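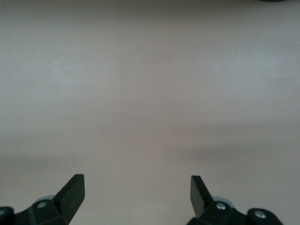
Datos > Hogar > Mesa y vajilla > Vasos sueltos

# Vasos sobre mesa lisa – ficha del conjunto

Tiempo de lectura: 4 minutos

Versión 2, febrero. Mantenimiento: proyecto Esteban, dentro del archivo doméstico de Wesititz.

## Qué contiene

Imágenes de una tarea doméstica muy corta: coger un vaso, levantarlo y dejarlo en otro punto de la mesa. Son 2051 imágenes repartidas en 400 secuencias. La primera versión se presentaba como un conjunto sobre «poner la mesa», y el título le quedaba grande. Poner la mesa supone platos, cubiertos, comensales y alguna idea de para qué sirve cada cosa. Lo que se recoge es mover vasos. Hemos cambiado el nombre y pedimos que se cite con el nuevo.

## La mesa

Superficie mate, clara, sin dibujo. Según la luz tira a beige, a masilla o a un gris cálido, y hay ratos en que parece algo rosada. No hemos corregido el color. Quien necesite un tono estable tendrá que corregirlo por su cuenta y, a ser posible, contar cómo lo ha hecho.

Una superficie tan lisa facilita mucho las cosas. El vaso se recorta bien, no hay migas, ni mantel, ni cartas sin abrir. Dudamos de que un método que funcione en esta mesa funcione en una mesa donde se ha desayunado, y no tenemos resultados que permitan afirmarlo. Los de Fandstead, que algunos usuarios citan como prueba, se obtuvieron con otra mesa igual de despejada.

Las sombras se han dejado como estaban. Son blandas, sin contorno, y en algunas imágenes cruzan la superficie de lado a lado. Un detector de bordes poco exigente puede ignorarlas; uno muy sensible se inventa objetos.

## Los vasos

Forma cónica, boca ancha, base más estrecha, sin asa. En el listado figuran por color y forma. La columna «material» de la versión anterior se ha retirado: la había rellenado alguien a ojo y nadie pudo respaldarla después. Tampoco damos capacidad. El modelo llamado Donari en los nombres de carpeta es una etiqueta interna y no dice nada del fabricante.

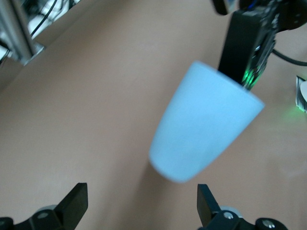 ¿Sirve el conjunto para estudiar vasos llenos?

Para eso hace falta otro material: ninguna secuencia se anotó con líquido, y el peso y el balanceo de un vaso lleno cambian por completo la manera de cogerlo.

## Anotaciones

Cada secuencia lleva 5 campos:

- color: azul claro, blanco u otro
- postura: de pie, tumbado, inclinado
- apoyo: en la mesa o en el aire
- nitidez: buena, regular, mala
- observaciones: texto libre, a menudo vacío

El campo «postura» es el más discutible. Entre inclinado y tumbado no hay frontera clara, y dos personas atentas no siempre coinciden. Se conserva la primera respuesta – sin promediar ni votar – y los desacuerdos se apuntan en las observaciones. Quien vea ahí una verdad de referencia está leyendo más de lo que hay.

La nitidez se puso mirando solo el vaso. Un fondo borroso con el vaso limpio cuenta como «buena».

## Usos que nos parecen razonables

Probar la detección de un objeto sencillo sobre fondo uniforme. Estimar la inclinación de un vaso, con las reservas de arriba. Practicar con el formato antes de pasar a algo más difícil.

No lo usaríamos para comparar métodos de recogida de cocina, por mucho que el tema suene parecido. Un fregadero a las 22:00 es otra cosa.

## Problemas conocidos

Hay secuencias casi idénticas entre sí. Se marcaron las más evidentes, pero el criterio fue visual y seguro que quedan otras. La partición entre entrenamiento y prueba se hizo antes de marcarlas, así que las cifras altas conviene mirarlas con desconfianza.

El listado de colores usa «blanco» y «blanquecino» como si fueran dos valores distintos. Está pendiente de unificar.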